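About Costeo

Home / About / How we work

Costeo is a small design studio. Type, book interiors, packaging, logos, the occasional poster. Mostly books though. If it has pages we have probably had an opinion about it.

Started by Wiroj Nilsuwan, who still does most of the typesetting and answers most of the phone calls. He came out of a print shop, not a design school, and it shows - he will ask what stock you're printing on before he asks what the book is about. Apologies in advance.

We've been meaning to rewrite this page since December. The old one had a paragraph about "visual storytelling solutions" and none of us could say what it meant. So, new page. Written fast, between jobs. Last touched 18th February.

What we do

Book interiors. Margins, running heads, chapter openers, footnotes that don't crawl up the page and eat the text. Cookbooks, memoirs, manuals, poetry. Poetry is harder than it looks, line breaks are sacred and page widths are not on your side.

Covers, yes, but normally with the inside too. We'll take a cover on its own if the inside is already done and done well. If the inside is in trouble we'll tell you.

Logos and identities for small firms. One logo, a few versions of it, two typefaces, a color sheet and a short guide people will really read. Ours run to 3 pages. We've seen the 121 page kind. A client brought one in and wanted to know which gray to use on an envelope, and it took us most of a morning to find it.

Packaging. Labels, cartons, sleeves, hang tags. We do the artwork and the die lines and we go over the proof with the printer.

Posters and programs for theaters, choirs, small festivals. Fun work, short deadlines.

What we don't do: websites from scratch (we'll hand your web person everything they need), video, social media calendars, wedding invitations. We used to do the invitations. Lovely people mostly. Never again.

How a job goes

You write or call. Tell us what it is, how long it is, when it has to be at the printer. If you don't know the printing date, guess. Even a bad guess helps us.

We send a price. One number, with a list of what it covers. Two rounds of changes are in there. A third round is billed by the hour and we'll say so before we start it, not after.

Then a sample. For a book that's one chapter opener, a plain spread and whatever the ugliest page is - a table, a family tree, a recipe with nine steps and a picture. Everybody wants to see the pretty page first. The ugly page is where the design holds up or doesn't, so we do it early.

You mark up the sample. Pen on paper is fine, comments in the file are fine. Long voice messages are less fine but we've typed up a few.

Once the sample is agreed we set the whole thing. Proofs come in one file, not in bits. We tried sending chapters as they were finished and it was a mess, people corrected old versions and we corrected them back.

Then the printer. We'll work with yours or suggest one.

About type

We get asked what fonts we use. Depends on the job, sorry. But there's a short list we go back to, and two of our own that we drew here.

Tanel is a text serif. Sturdy, a bit wide, made for cheap paper where thin strokes fill in or drop out. Wiroj started it after a paperback came back from press looking like it had been faxed. Regular, italic and bold so far. The bold italic is coming. It has been coming for a while.

Nouri is the display face. 203 glyphs, caps and small caps and figures, no lowercase. Drawn for a jazz program and then it kept turning up in other jobs. Good big, terrible small. Please dont set a menu in it.

Both are available to clients as part of a job. We don't sell them separately yet.

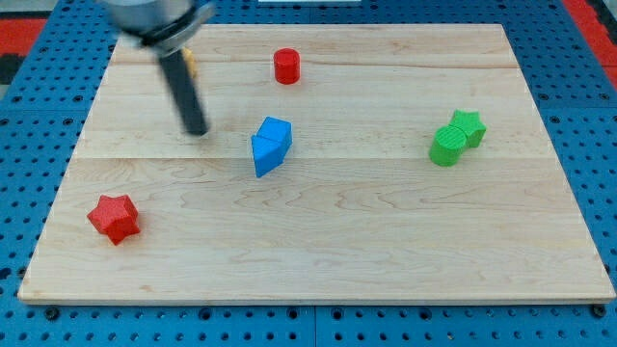

Licensing comes up a lot so, quickly: if we use a commercial typeface in your job, you may need your own license to keep using it afterwards. We list every font in the handover notes with where it came from and what you can do with it. Boring page. Keep it anyway.

And color. Screens lie. Your phone and your laptop lie to each other. For anything where the color matters we'll mail you a printed proof, and you look at it by a window and then again under whatever lights you have at home. If you approve color off a phone we'll ask you to put it in writing. Had a green cookbook once that the author was sure was blue.

Who we work with

Small presses, mainly. Self publishing authors, more every year. Museums and local history groups, who have the best material and the worst scans. Food and drink people. A few schools.

Longest running client is Fornetis, a small cookbook and food press. We did their first title and we've done the list ever since, inside and out. They wanted recipes that could be read from across the counter with flour on your hands, so the ingredients sit in one wide column and the steps never run over the page turn. Sounds simple. It means a lot of rewriting recipes with the editor over the phone, losing four words here and two words there.

They're also the reason we are fussy about bindings. A cookbook that won't lie flat is a paperweight. We ask for a dummy - blank pages, real paper, real binding - and we open it in the middle and leave it there overnight.

We say no to some jobs. Usually it's the schedule. Now and then it's that somebody wants another book's cover with a different title on it, and we'd rather not.

Print runs and sizes

No minimum. We've done a family history in an edition of three. Most of our books are short runs, 500 copies is a very normal order here, and we design with that in mind. No foils you can't afford, no fifth color that doubles the bill. If a special finish is worth it we'll push for it. If a better paper would do more we'll push for that.

Trim size, decide early. Changing it late means starting over, really over, every line break in the book moves. Standard sizes are cheaper. Square books look great on a shelf and cost more to mail.

Things people ask

Can I send you a Word file? Yes. Please do. Don't format it, no tabs, no double spaces, no text boxes. Headings marked as headings, that's all.

Can I keep the working files? Yes. They come with the final payment, packed up with the links and the notes. Some studios hold on to them. We never saw the point.

Is my manuscript ready? If you're still rewriting sentences, no. Corrections are normal, rewriting in layout gets expensive quick. Get it proofread first. We're not proofreaders, we'll catch the odd thing but don't count on it.

Do you use stock images on covers? Sometimes. We check as best we can that it isn't already on six other covers in your category. Type only covers are underrated, we'll probably suggest one.

How long does it take? A plain novel goes faster than you'd think. An illustrated book goes slower than anyone would like. We'll give you real dates with the price.

Can you match a book I love? Bring it in. We'll measure it and tell you what it's doing - size, leading, margins, paper. Then we'll make you something that works the same way for your text. Usually it's the margins people are in love with and they dont know it.

Can I visit? By appointment. There's a shelf of everything we've printed, including the ones that went wrong. Handle anything you like.

Working here

Small team and it'll stay small. When we do hire it goes up on this site first. Send five pages of something you set yourself, not a whole portfolio. Student work is fine, a church newsletter is fine. We look at spacing before anything else, and at how you dealt with the awkward bits.

We take one intern at a time, paid. You'll do real pages. You'll also do index corrections, fair warning.

Getting in touch

Use the form on the contact page, or phone in the mornings. Afternoons we're on deadline and the phone goes in a drawer. If you write, put the page count and the printing date in the first line and you'll get an answer quicker.

Big files, send a link. Our mailbox chokes on attachments and doesn't tell you, or us.

Samples of Tanel and Nouri are on the type page, along with the glyph lists. The Fornetis books are on the work page, newest first.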